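Visits by Members of Royal Houses: Frequently Asked Questions for Host Organizations

Issued by the Protocol Office, Municipality of Drellenis. Revised in March.

Who decides whether a visit takes place?

The household of the visitor decides. The municipality can forward an invitation and add a letter of support, but it has no vote. A host that writes to the household directly should send a copy to the Protocol Office the same day.

How far ahead should we send an invitation?

At least 11 months for a reigning monarch or consort, and at least 5 months for other members of a royal house. Shorter notice is accepted for memorial services and for visits after an accident or flood.

What must the invitation contain?

State the name of the host organization, the reason for the visit, the preferred month, the address of the site and the name of one contact person. Do not propose a menu, a gift or a seating plan at this stage. Attachments longer than 5 pages are returned unread.

Is there a fee?

No. The host pays for its own staff, flowers, printing and catering. Road closures and police are paid for by the municipality when the site is inside the Drellenis boundary. Sites in Kekley and Tiredden fall under the district, and the district bills separately.

What is the difference between an official and a private visit?

An official visit is listed in the public agenda of the household and is open to accredited press. A private visit is not listed, and the host may not announce it before or after without written consent. A working visit is treated as official for all purposes on this page.

Who stands in the receiving line?

The mayor or a deputy, the head of the host organization and up to two other people chosen by the host. The line forms at the main entrance in order of rank, with the mayor nearest the car. Spouses do not stand in the line unless they hold a position in the organization.

How do we address the visitor?

Use "Your Majesty" for a king or queen and "Your Royal Highness" for a prince or princess the first time you speak, then "Sir" or "Ma'am." Other houses follow other forms. The Protocol Office sends a card with the correct form two weeks before the visit.

Do guests have to bow or curtsy?

No. A short nod is enough. Wait for the visitor to offer a hand.

May we present a gift?

One gift per visit, approved in advance. It should be made locally or by the organization. Live animals, open food and items bearing a commercial logo are refused. Flowers handed over by a child do not count as a gift and need no approval.

Can we display the royal flag?

The personal standard is flown only while the visitor is on the site and is supplied by the household. The national and municipal flags may be flown all day.

Who accredits the press?

Dong-hyun Oh at the Protocol Office handles all press accreditation. Applications close at noon, five working days before the visit. In-house photographers need accreditation too.

What happens if the visit is canceled?

The household informs the Protocol Office, which informs the contact person by phone and then in writing. Costs already paid by the host are not refunded. A canceled visit does not give the host priority in the following year.

Where do we send the site file?

Send it to Somtochukwu Balogun, Site Planning, Myung Building, second floor. The file consists of a floor plan, a route with walking times, a guest list and one photograph of each room on the route.

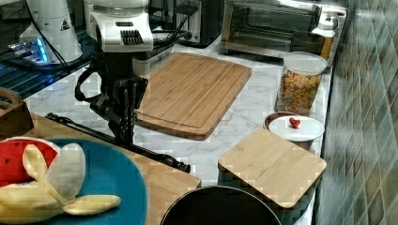 The route should be walked with the security officer before the file is sent, and any later change to it needs a new signature. Name each room on the plan by its ordinary use and mark both doors if it has two. Fixed and heavy items that narrow the path must be drawn in; small items on a work surface, such as the toaster and the big bamboo cutting board on the marble countertop, are left off the plan. Plans are accepted on paper or as a single file, at a scale that can be read without enlargement.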